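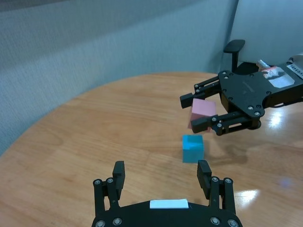

Small claims over a security deposit, worth it?

papercutpete
Long one, sorry. I moved out of a one bedroom in November after three years. Left it clean (my sister and I scrubbed that oven until our arms hurt) and turned in the keys to the management company, Vutness. My deposit was 2,901 dollars. What came back was a check for 700 and a one-page letter saying the rest went to "full repaint, carpet, general restoration." No receipts, no photos, nothing. The carpet was already tired when I got there! I called twice and got told the decision was final. Has anybody here taken a landlord to small claims without a lawyer? And can I cash the check or does that mean I agreed to it?

marlow_k
DON'T cash the check yet. Look at the back and at the memo line. If it says "payment in full" or anything like it, cashing it can sink you in some states. If it's a plain check you're probably fine, but I'd read up on your own state first.

tinroofgal
I did this two years ago over a smaller amount and won. Filing cost me 68 dollars and I got that back as part of the judgment. The part that took the longest was finding out who to sue. My lease had one company name on it and the checks went to another, and the clerk wouldn't tell me which to put down. I ended up naming both.

papercutpete
@tinroofgal oh great, that's me too. The lease says Wondow Properties is the owner and Vutness is "agent." So both?

tinroofgal
That's what I'd do. Look them up on the secretary of state site so you have the exact legal names, and the registered agent for service. Mine got bounced once for leaving off the "LLC."

Herkero
Going to be the grump here. Three years in a place, you're going to owe something. I rent out a duplex and I've had tenants swear up and down it was spotless and then there's a burn mark the size of a dinner plate in the kitchen. We're only hearing one side. Did you do a walkthrough? Did you get a move-in checklist? If the answer is no to both I'd take the 700 and get on with life.

marlow_k
Owing something is one thing, but in most places the landlord has to itemize it. "General restoration" isn't an itemization. And paint has a useful life, you can't bill a tenant full price for a repaint after three years of ordinary living.

Herkero
Depends on the state and it depends on the paint. If he put up dark red in the bedroom that's not ordinary living.

papercutpete
No red bedroom lol. Same beige it came with. I do have the move-in checklist, and the carpet is marked "worn, stain by closet" with the manager's initials. No walkthrough at the end. I asked for one by email and they never answered.

Herkero
OK, well, that checklist helps you a lot. I'd still expect to lose a little on cleaning. But fine, I'd file with that.

Apolline Gaillard
I work the front counter at a tenant help line (not a lawyer, please don't treat me like one). Before you file, send a demand letter. Keep it to a page. Say what you paid, what you got back, what you want, and a date you want it by, and send it certified so you have the green card. Judges like to see it and in some states you need it before you can ask for extra damages. Some states let you go for up to double or triple the amount if they held it in bad faith, so look at that part of the law before you pick your number. And print that email where you asked for the walkthrough!

tinroofgal
Yes to printing. Mine wouldn't look at anything on my phone. Bring three copies, one for the judge, one for them, one for you.

Tambunan
Adding mine. I settled in the hallway ten minutes before we were called. Their guy offered me 300 less than I'd asked for and I took it, I'd already used up a day off work. My wife thinks I should have held out and we still argue about it.

marlow_k
I'm with your wife.

Tambunan
Everybody is.

papercutpete
Ok, writing the letter tonight. The memo line on the check just says my old unit number, and the back is blank, so I'm going to call the help line here and ask about it before I do anything. Will post when I hear back from Vutness.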